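プレスリリース

Nullov、子育て家庭のための布おしぼり定期便「Ferby」を3月1日に開始
使ったら袋に入れて返すだけ。洗うのも、たたむのも、おまかせください

子ども用品の企画・販売を手がける株式会社Nullovは、乳幼児から小学生までのお子さまがいるご家庭に向けて、布おしぼりとスタイ、お食事エプロンをまとめてお届けし、使用後に回収して洗濯する定期便サービス「Ferby(ファービー)」を開始します。準備を始めてからずっとこの日を待っていましたので、こうしてお知らせできることが本当にうれしいです!

■ 食卓まわりの布は、とにかく増える

離乳食が始まったとたん、洗濯かごの中身が変わった。そんな声を、私たちはこれまで何度も聞いてきました。朝はバナナ、昼はうどん、夜はミートソース。おやつの時間にはきな粉も加わります。口を拭いて、手を拭いて、いすのベルトのすき間まで拭いて、気がつけば小さな布が山のようになっている、あの感じです。

Ferbyの企画にあたり、当社の会員のご家庭にアンケートをお願いしたところ、3,228世帯から回答をいただきました。自由記述の欄がとにかく熱く、読み終えるまでに何日もかかりました。なかでも多かったのは「布のほうが肌あたりは好きだけれど、予洗いがつらい」というお悩みです。トマトの染み、カレーの黄色、乾いてこびりついたおかゆ。夜、子どもが寝たあとの洗面所で、もみ洗いをしている方がたくさんいらっしゃいました。

「保育園に持たせる分と家で使う分が混ざってしまう」「上の子のときに買ったものがごわごわになった」「祖父母の家にも置いておきたい」という声もあり、これらはそのままサービスの内容に反映しています。

■ Ferbyのしくみ

お届けは毎週または隔週からお選びいただけます。1回分の基本セットは布おしぼり24枚で、お申し込みの際にスタイまたはお食事エプロンを組み合わせられます。

使い終わったものは、セットに入っている防水の回収袋へそのまま入れてください。予洗いはいりません。ごはん粒だけ軽く払っていただければ十分です。次のお届けのときに、配達員が袋ごとお預かりします。玄関先に出しておく置き渡しにも対応しますので、お昼寝の時間に呼び鈴が鳴る心配もありません(これはぜひ実現したかった点です!)。

回収した布は素材ごとに分け、無香料の洗剤で洗い、乾燥のあと、ほつれや染みの残りを確かめてからお戻しします。傷みの目立つものは当社で新しいものと交換し、追加の料金はいただきません。

■ 布は産着の産地で織っています

布おしぼりの生地は、協力会社のManurungとともに一から作りました。表はやわらかいガーゼ、裏は少し凹凸のあるパイルで、表で口もとを、裏で手や机を拭けるようになっています。試作は12回。厚すぎると小さな手の指の間に入らず、薄すぎるとヨーグルトに負けてしまう。そのちょうどいいところを探すのに、思いのほか時間がかかりました。

色は生成り、うす青、からし色の三色です。からし色は、ニンジンとかぼちゃの季節に心強い味方になってくれます。縁の縫い糸の色を変えてあるので、きょうだいで使い分けたいご家庭にもおすすめです。

■ 食卓のほかにも、こんな使い方

先行して試してくださったご家庭からは、思いがけない使い方がいくつも届きました。一部をご紹介します。

・水でぬらして冷蔵庫に入れておき、公園から帰ってきたら首の後ろに当てる
・絵の具遊びのとき、筆の下に敷く
・車のチャイルドシートのポケットに、かたく絞って密閉袋に入れた一枚を忍ばせておく
・お人形のおふとんにする(回収日には返していただけると助かります)
・水筒の飲み口を持ち歩くときに包む

お人形のおふとんは特に人気で、返却のときに「この子がお世話になりました」というお手紙が入っていたことも。社内の掲示板に大切に貼ってあります。
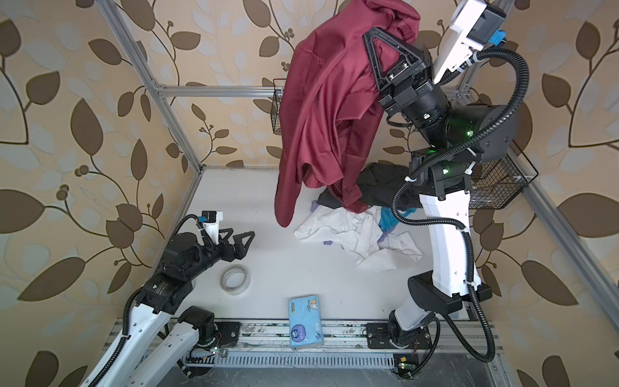 ■ お届け地域と今後の予定

まずはZarville地区とその周辺でお届けを始めます。5月には対象の地域を広げ、あわせて、保育園や子育てひろばなどの施設向けのセットも受け付ける予定です。施設向けは枚数と曜日の組み合わせを自由に決められる形で準備を進めています。

ご旅行や里帰りのときは、マイページからお届けをお休みできます。お休みの回数に制限はなく、その間の料金もかかりません。お子さまが大きくなって布おしぼりを卒業されるときも、手続きはマイページだけで完了します。

■ サービス概要

名称:Ferby(ファービー)
提供開始日:3月1日
対象:乳幼児から小学生までのお子さまがいるご家庭
基本セット:布おしぼり24枚、防水回収袋
月額料金:3,786円(税込、隔週お届けの場合。送料と回収、洗濯の費用を含みます)
追加できるもの:スタイ、お食事エプロン
お申し込み:Nullov公式サイトのFerbyページより

毎週お届けの料金と追加品の料金は、同ページに掲載しています。

■ 株式会社Nullovについて

食べこぼしも泥んこも、子どもが元気な証拠。そう考えるスタッフが集まり、毎日の暮らしで使う子ども用品を企画・販売しています。主な取り扱いは、食事まわりの布製品、通園用の袋もの、おむつ替えマットなどです。

■ 本件に関するお問い合わせ

株式会社Nullov 広報担当
取材のお申し込み、生地見本の貸し出しについては、公式サイトの報道関係者向け窓口よりご連絡ください。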